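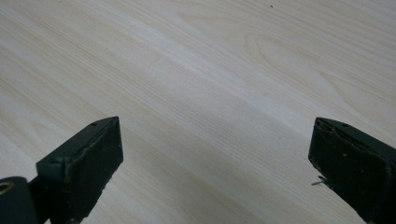
How long should a kitchen table last? Longer than the people who buy it, if the joints can be taken apart and mended.

Marina Tsoukalas has run the repair shop on Alteck Street in Drellwood for 17 years, and most of what comes through her door is younger than the business. Tables arrive with a loose leg or a split apron. Many were glued at the factory in a way that leaves no means of opening the joint without breaking it.

"People think the top goes first," she says. "It hardly ever does. You can sand a top, or oil it, or live with it. A wobble is what gets a table thrown out."

Her own is a plain farmhouse table bought at a house clearance in Wokstead. It has had two new legs and a new drawer runner. The family eats at it every night and the children do their homework on it, and there is a burn near one corner from a saucepan that she has never tried to remove.

The council tip outside Drellwood keeps a tally of household furniture. Last year it took in 952 tables. Panagiotis Sfakianakis, who manages the site, reckons a good share could have been used again, but the rules there make it hard. Once an item has gone over the weighbridge it is waste, and it can't be handed back to the public. A reuse shed was promised and has been put off twice.

"I had a man in December with a table his grandfather made," he says. "He'd moved to a flat and it wouldn't go up the stairs. I told him to put it back in the van and try the church hall."

The church hall took it.

Size is a large part of the trouble. Homes built in the town since the nineties tend to have a kitchen with a counter and a couple of stools, and the old six-seater has nowhere to go. Kontogiannis, the second-hand dealer by the station, stopped buying anything over five feet long. Small drop-leaf tables sell within the week there and fetch more than a big oak one.

Tsoukalas will cut a table down if asked. She charges by the hour and gives a price first, and quite often the owner goes away to think and doesn't come back. A new table costs less than the work. She doesn't argue with them.

What she would like is for makers to go back to bolts at the corners. A bolt can be tightened by anyone with a spanner, and the whole thing comes apart for a house move. Her advice to buyers is to turn the table over in the shop and look at how the legs are held on. If the salesman objects, she says, try another shop.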